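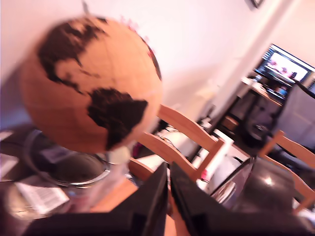
Why do we make a globe round?

Because the Earth is round too! A map on paper must stretch the lands to make them flat, but a globe keeps their true shape. It is the Earth made very small.

How is a paper globe made? The map is printed on long, thin pieces, wide in the middle and pointed at both ends. They are called gores. Glued side by side on a ball, they cover it all – and often you can still find the lines between them.

Turn your globe slowly. Can you find Europe? Now go south, over the sea, to Africa.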